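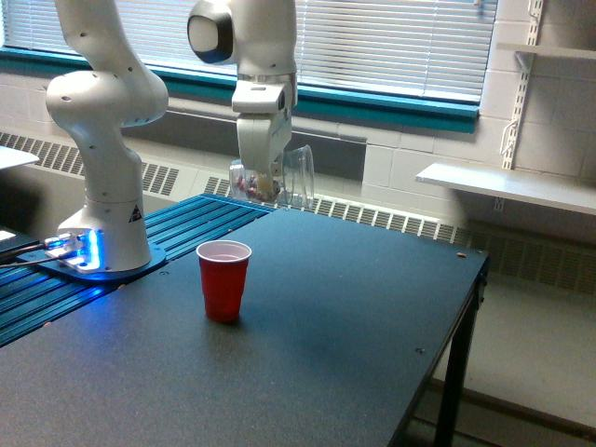

4 min read

March
By the Features Desk

The mill at Flostley has ground oats since 1944, and its drying floor still sets the pace of the working day. Grain arrives at up to 20 per cent moisture and has to be brought down before it can be hulled. The kiln takes 910 kilograms per charge. A full charge is turned by hand every 32 minutes, and the interval is kept through the night.

Drying too fast splits the kernel and leaves a high share of fines. Drying too slowly lets the oil turn, and the meal then tastes bitter within weeks. The Flostley practice is to start on a low fire and raise it only once the husk feels brittle between finger and thumb.

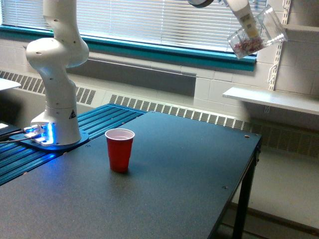 Issue 1028

Hulling is done on a pair of sandstone wheels cut at Fidthorpe. The gap is set wider than for flour so that the husk shears away and the kernel passes through whole. A fan then lifts off the husk, most of which goes back under the kiln as fuel.

The main variety is Puma, a short-strawed winter oat grown on the heavy land towards Prikgate. It stands well in wet summers but has a thick husk, and the wheels need dressing more often when it is in the hopper. The mill grades the finished meal as pinhead, medium and fine. Pinhead sells first in the colder months, and the fine grade goes mainly to bakers for oatcakes.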